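3.2 Reverberation in small furnished rooms

Ferenc Bíró and Kaja Ozoliņš
February
9 min read

The decay time of a small room is poorly predicted by the classical diffuse-field formula. The formula assumes that sound energy is spread evenly through the volume and that absorption is spread evenly over the surfaces. Neither holds in a room with a tiled floor, bare parallel walls and one large piece of furniture. Brannigan and Charpentier reported the same difficulty for kitchens and workshops, and proposed a correction based on the ratio of hard to soft surface area. We tested that correction on a larger set of rooms.

Measurements were made in 52 rooms in the Illés building, all with a volume under 159 cubic meters. In each room the source was placed in a corner and the microphone at seated ear height, at three positions. Decay curves were fitted between 5 and 25 dB below the steady level and extrapolated to 60 dB. Rooms with visible damage to the ceiling were left out. Doors were kept closed during all runs, as an open door acts as a near-perfect absorber at mid frequencies and would mask the effect of the furniture.

Tables were treated as a separate class of object. A wooden top has little absorption of its own above 250 Hz, but it breaks up the path between floor and ceiling, and this path carries most of the late energy when the floor is tiled (Figure 4).

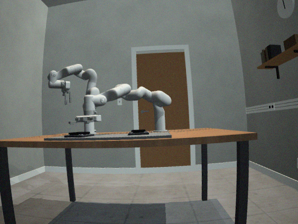

Figure 4. Plain room with a tiled floor and a wooden-topped table spanning most of the width. Computer rendering.

The corrected formula brought the predicted and measured values closer in all octave bands except 125 Hz. At 1,000 Hz the mean error fell to 12 percent. At 125 Hz the result was no better than the uncorrected one — the modes are too far apart for any statistical treatment to be of use, and a wave-based solution is needed. Oláh reached a similar view with the Clesico solver, although her rooms were carpeted.

Two sources of error remain. The absorption values for tile were taken from tables and not measured on site, and grout condition is known to affect them slightly. The fit range was also fixed in advance. In a few rooms the decay had a clear double slope, and a single straight line gives a value that depends on where the fit begins. We report the early slope in those cases and mark them in the appendix.

Section 3.3 repeats the analysis with the source moved to the center of the room.

4 comments
12 shares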